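Teaching the Stestuneo arm a drawer task

I've had the Stestuneo home kit from Drindent since June, and the drawer lesson is still my favorite thing to run on it! You need the arm, a cabinet with two drawers and a couple of objects the gripper can close on.

Start with the cabinet. Pull the lower drawer all the way out and leave the upper one nearly shut. Put a bowl toward the back of the top and a piece of fruit in the lower drawer, then park the arm off to the side.

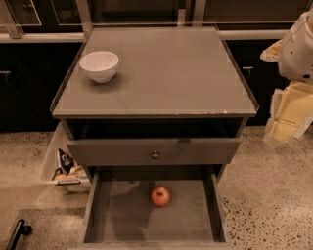
Ready to record: apple in the lower drawer, bowl up top, gripper clear of the cabinet.

Open the Lessons tab, pick Move Object and name the two ends, "lower drawer" and "bowl". Now guide the arm through the move by hand. Go slowly on the way up - the software smooths out wobbles, but it can't fix a bumped drawer front. Record nine passes, and shift the fruit a little between them.

Training took about 114 minutes on my laptop. Try it at half speed first, with a finger on the stop button.

If the grip closes too early, lower the approach height by 4 mm and record two more passes. Léonie Guérin's notes on the Hidmont forum cover grip settings for softer fruit, and they're well worth a read.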